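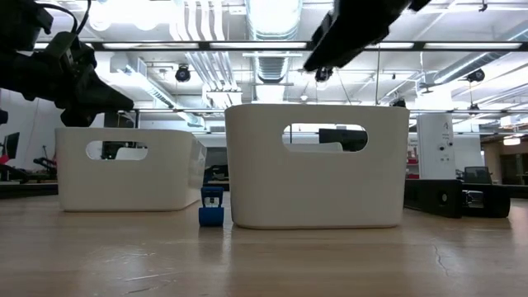 Galley Benchtop Oil

250 ml tin $23
1 litre tin $74
Stock code 678

I started making Galley because I was sick of oils that made my kitchen smell like a servo for a week. It's a plain linseed and beeswax blend for bare or previously oiled timber: benchtops, chopping boards, worktables, the odd stool. It goes on like runny honey, smells faintly of, well, honey, and dries to a soft low sheen that doesn't look like plastic. I've tried to get it glossier for people who ask and I don't like it, so satin it stays!

What it suits

Anything timber that gets used and wiped. I have it on beech, maple, Tassie oak and one very tired pine table that I dragged home from a hard rubbish pile (best thing in the house). It won't sink into varnish or polyurethane, so if water already beads up hard on your bench and you can't remember oiling it, have a go at a hidden corner with some sandpaper first and see what's on there. It isn't for floors. I get asked a lot, and it's just too slippery in the first couple of days.

How to put it on

Sand to 180 grit, then 240 if you've got the patience. Vacuum, wipe with a barely damp cloth and let the timber dry overnight. Stir the tin properly, right down to the bottom, as the wax likes to settle there.

Wipe on a thin coat along the grain with an old T-shirt. Thinner than you think. Leave it for 20 minutes, then buff off everything that hasn't soaked in. If it feels tacky the next morning you've left too much on, and a rub with a fresh dab of oil on a clean rag will usually loosen it up.

Two coats for a worktable, three for a kitchen bench, four around the sink. A day between each.

Please lay your oily rags out flat outside to dry, or drop them in a bucket of water. Linseed rags can heat up by themselves when they're bundled, and I'd rather be a nag than hear about a fire. 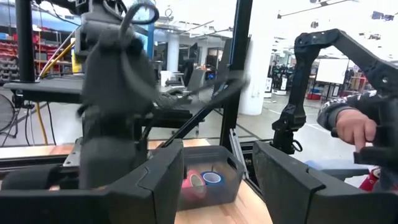

Colour is the thing I get the most emails about. Galley has no stain in it, but any oil will warm timber up, and pale timber shows it more. On butcher block you'll see it happen strip by strip: with a mix of pale yellow and tan and then some reddish-brown in places, like the top in the photo, I'd expect the reddish bits to deepen first and the contrast to get stronger. Some people love that (me) and some people want everything even, in which case do a test patch across a few strips before you commit to the whole top. Wiping the bare timber with a damp cloth gives you a decent preview too.

Looking after it

Warm water and a drop of dish soap is plenty. Skip the spray cleaners, especially anything with bleach or vinegar. When the area beside the kettle starts to look chalky, give it one thin coat and buff it off. My own bench gets a top-up in December before the family turns up, and another whenever I've been slack with the trivets.

Goes well with

Eskola cotton cloths, a pack of five. Lint-free, and they wash up nicely before they've met any oil.
Skesard sanding block, cork faced. I was a bit snobby about paying for a block and now I own three.
Gekham scraper, for dried dough and candle wax. Keep it low and go with the grain.

Postage and pick-up

Tins go by road only, so allow a bit longer if you're in WA or Tassie. I pack on Mondays and Thursdays. If a lid arrives dented, send me a photo and I'll sort out another tin. Keep it somewhere cool with the lid pressed down hard, and it should be good for a year once opened. A skin on top is fine, just lift it off and stir what's underneath.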